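I've had the Grarnmont paper open in a tab since May and I finally sat down with it properly. The short version is that they trained a policy to push blocks around a board from plain-English instructions, and they say it copes with wording it hasn't heard before. I'd like to believe that. I've read a lot of papers that said it.

The training set is 1,665 episodes. After filtering, 1,292 were kept, and the paper gives the filtering one sentence: "episodes of low quality were removed." Low quality according to whom? If a person binned the ones where the block skidded off sideways, then the policy has mostly seen pushes that went well, and I'd expect it to be hopeless at recovering from a bad one. Recovery is most of the job in pushing. You nudge a thing, it turns a bit, and you have to come around the other side.

The headline table has 17 instructions. Some are clearly different from each other and some look to me like the same request with the nouns swapped. "Move the green star to the red star" and "push the green star towards the red one" shouldn't both count as new language. Emness, the older baseline they compare against, was run with its default settings on a board it wasn't tuned for, so I don't put much weight on the gap between the two.

We tried a cut-down version of this ourselves last winter using the Sepúlveda code, which is tidy and does what the readme says, apart from the calibration script. Our numbers were worse than theirs. Some of that is us. Some of it, I suspect, is that we counted a push as failed if it bumped a neighbour on the way, and as far as I can tell they don't.

Block choice matters more than people let on, too. Each colour on our board comes in two blocks, so "the red one" is useless as an instruction and the policy has to sort out the cylinder from the star. It also has to learn that shapes behave differently under a single rod finger. A cube gives you flat faces to push against. Put the tip beside the yellow octagonal block and you've got narrow faces, and a slightly off-centre push should set it turning. I'd want results split by shape before I believed any average. The Maltavska group did that split, and their gap between shapes was bigger than their gap between methods.
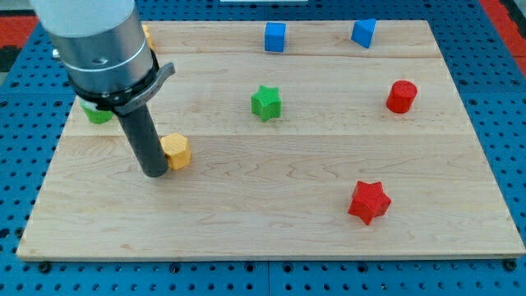
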